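How to lay a small table for a simple meal

Posted 1 January 2019 in Kitchen and Table

A small table fills up quickly. Put the plates down last and you will be moving glasses about to make space for them. The method below starts with the plate and works outwards. It suits a table for one or two people, and it takes very little time once you have done it a few times.

What you need

A clean, dry table
One dinner plate per person
Knife, fork and, if needed, a dessert spoon
A glass for each person
Napkins, paper or cloth
A heatproof mat for any hot dish

We use Kullel plates at home, bought over several years and in more than one colour. Mixed colours are fine on a plain table. On a patterned cloth, keep to one colour.

Step 1. Clear and wipe the table

Take everything off, including the salt and pepper. Wipe with a damp cloth and a drop of washing-up liquid, then go over it again with a dry one. White tops show rings from mugs. A paste of bicarbonate of soda and water lifts most of them – leave it for a few minutes and wipe it off. Test a corner first if the top is painted or varnished.

Step 2. Decide where people will sit

Pull the chairs out and put them where they will be used. On our Pralitby table two people sit better at a corner than face to face, as there is then a free end for the serving dish. If the table has a leg at the corner, sit down and check your knees.

Step 3. Check the plates

Look over each plate for chips along the rim and run a finger round it. A chipped plate can go under a plant pot. Polish off any water marks with a dry tea towel, holding the plate by the edge.

Step 4. Put the plate down first

Set the plate in front of the chair, a thumb's length in from the table edge. A shallow plate with a raised rim, like the purple one here, is a good choice for anything with a sauce. Leave the table bare around it until you are happy with the position.

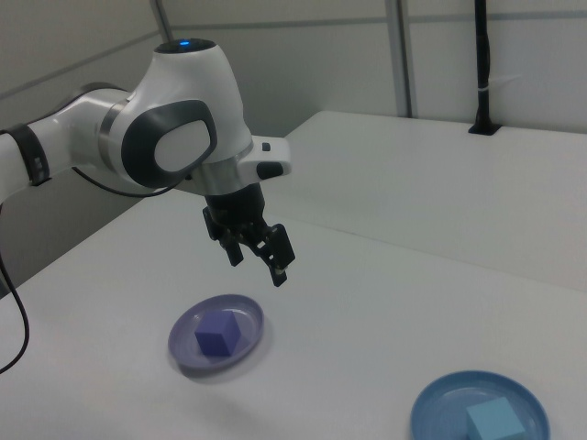

Step 5. Add the cutlery

Fork on the left, knife on the right with the blade facing the plate. Line up the ends of the handles with the bottom of the plate. The dessert spoon goes across the top, handle to the right.

Step 6. Glasses and napkins

The glass stands above the tip of the knife. Fold the napkin in half twice and lay it to the left of the fork, or on the plate if space is tight. Put the heatproof mat down before you bring anything out of the oven.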